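Drulley Room, water play check. Thu 12 December, before the under-threes come in.

Tick means done. A comment means done, but with feelings.

**Floor and surrounds**

- [x] Non-slip mat down, all corners flat. *One corner has opinions. Taped.*
- [x] Towels within reach. *Eleven on the shelf, three of them what I would call a towel.*
- [x] Power board moved off the bench. *Same comment as November. I could photocopy it.*
- [ ] Mop in its bucket. *Bucket found, mop at large.*

**Adults**

- [x] One adult at the water the whole time, within arm's reach, sitting or kneeling. *Standing nearby with a coffee is a different activity.*
- [x] Relief person named on the board. *Darmawan Sumampouw, spelled right for once.*
- [x] Phones in the basket.

**Tray and water**

- [x] Tray wiped out, no cracks, rim smooth all the way along. *Ran a finger around it. Finger intact.*
- [x] Water shallow. *The Pradance tub stays in the shed until someone can explain why it needs to be that deep.*
- [x] Fresh fill from the cold tap, warmed from the jug, tested with an elbow.
- [ ] Emptied straight after the session and stored upside down. *To be signed at pack-up, and I do mean at pack-up.*

**Toys**

- [x] Fish squeezed, sniffed and checked for black bits. *Two from the old Bugti set failed the sniff. They have gone to a better place, behind the kitchen.*
- [x] Net mesh untorn, no loops big enough for a finger.
- [x] Handle firm where it joins the hoop. *Give it a tug. A child will.*
- [x] Nothing small enough to swallow.
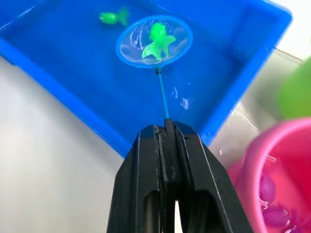
Aisyah Osman wrote underneath that the handles worry her more than the mesh, and could we please add a line about keeping nets below shoulder height, as she has the bruise to support it. Added:

- [ ] Nets stay below shoulder height. *Grown-ups included.*

Next check before the afternoon group. Pen is on a string now, so please leave it there.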